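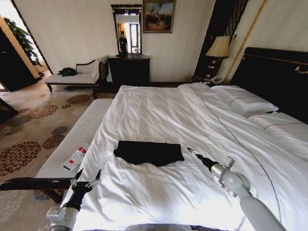

Had mine two winters now and it still hasn't gone lumpy in the corners, one buyer wrote to us, and could we please bring back the king size. Done – king is back in stock.

Home Bedding Doonas Sale Contact

Urkia Stumenberg Wool Doona

Our all-rounder. Wool fill, cotton outer, corner loops on every size. Made at Tillton, same pattern as before but the stitching is closer together so the fill stays put. Goes inside whatever cover you already own, cover not included (we get asked a lot).

Two weights
300 gsm – most of the year, most bedrooms
444 gsm – cold houses, cold feet. Heavy. Try the lighter one first if you run warm

Single, queen, king. No super king untill November, sorry. 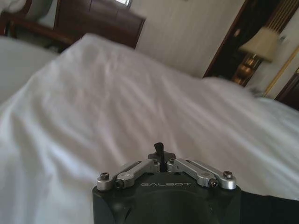
Can it go in the washing machine? Spot clean if you can. Otherwise cold wool cycle in a big front loader, low spin, dry flat in the shade. No tumble dryer, the wool will felt and we can't fix that.

Airing does more than washing anyway. Over the line for an afternoon, shake, back on the bed. New ones smell a bit sheepy, goes off in a few days.

Getting the cover on – turn it inside out, tie the loops at the far end first, then roll. The Cárdenas covers have ties that match up with our loops, other brands mostly do but check before you order. If your cover has only buttons at the bottom the doona will wander a bit.
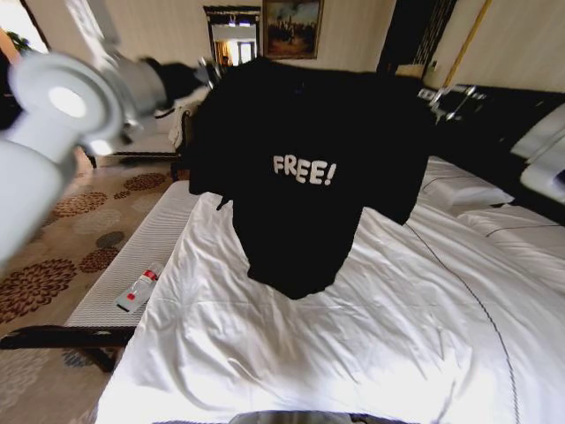 Partner is always hot and I'm always freezing, is it worth getting two singles instead? asked a customer by email last week. Plenty of people do. One of each weight, seperate covers, no more tug of war.

Returns within 105 days, unwashed, storage bag included please. Postage back is yours unless it's faulty.

Shares 3 Comments 0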